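Questions about the Droltbridge Community Bake Day, answered as best we can! Last updated Oct 12, 2026.

## When and where is it?

In the old Rarisik Hall, same as last June. Doors open at 9 am for bakers and 10 am for everyone else. The hall went up in 1914 and the front steps are steep, so use the ramp on the Pevby Lane side if you're bringing a stroller or a tall cake.

## Do I have to be a good baker?

Not at all. Last time we had 27 entries, and one of the most loved was a very flat lemon loaf with a glorious crackly top (the plate was bare by eleven). If you've baked it and you'd eat it, bring it.

## Can I bake at home in a small oven?

Yes, please do! Plenty of our regulars don't have a full-sized oven, and a toaster oven does a lovely job of scones, slices and small loaves. Keep the rack low and turn the tin halfway through. If the top is getting too much colour, lay a bit of foil over it – loosely, so the steam can get out.

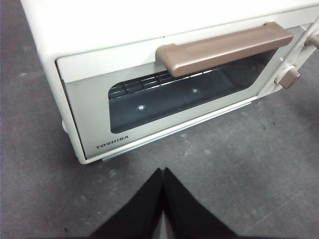
## What size should my cake be?

Anything that fits on a dinner plate. We cut tasting pieces small, and a 20 cm round goes a surprisingly long way.

## Are there categories?

Four: loaves, biscuits, slices and "family favourite". That last one is my favourite to judge, I'll admit. Last year it had a walnut roll from a Tănase family recipe that I still think about.

## What about allergies?

Write every ingredient on your entry card, including the flour you dusted the tin with. Nut-free baking gets its own table by the window.

## How many people come?

We had 200 through the door last time, and there are seats for 80. Bring a picnic rug if the weather's nice, the lawn is gorgeous.

## Who do I ask about anything else?

Me! I'm Prapai Rojanasak, and I'm at the hall most mornings. Leave a note in the blue box by the door if you miss me – I read them all.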